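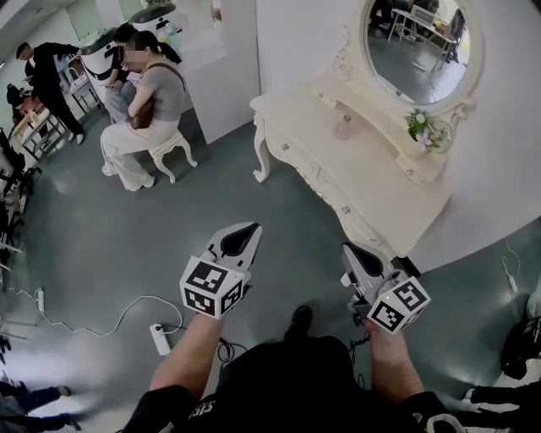 A cream-white vanity table with curved legs and an oval mirror in a carved frame.

Vanity table

A vanity table, also called a dressing table or simply a vanity, is a small table with a mirror, meant for a person to sit at while doing their hair, putting on makeup or choosing what jewelry to wear. Most have at least one shallow drawer, and a good many are sold together with a low stool, which is often given the same legs and the same paint so that the two look like old friends.

Form and decoration
The top is usually kept narrow, leaving room for a perfume bottle or two, a brush and perhaps a little dish for rings. Below it runs the apron, the strip that joins the legs, and this is where makers have long enjoyed themselves with scallops, shells and trailing leaves. Curved legs are a favorite on the more romantic kinds, and cream or white paint suits them very well. Mirrors may be oval, round or three-part, either fixed to the table or standing at the back of it. Owners like to add touches of their own, and artificial flowers fastened to the mirror frame are a cheerful and fairly common one.

Care
Painted vanities ask for little beyond a soft, barely damp cloth, though carved trim gathers dust and is best gone over with a dry paintbrush. Spilled perfume should be wiped up right away, as the alcohol in it can dull a painted finish.

In Tremstead
The furniture painter Nighat Soomro ran a workshop in Tremstead with her partner Naveed Jatoi, and their Gilani pattern, a white vanity with an oval mirror and 3 drawers, sold 207 pieces before the workshop closed one December.

See also
Cheval mirror
Lowboy
Stool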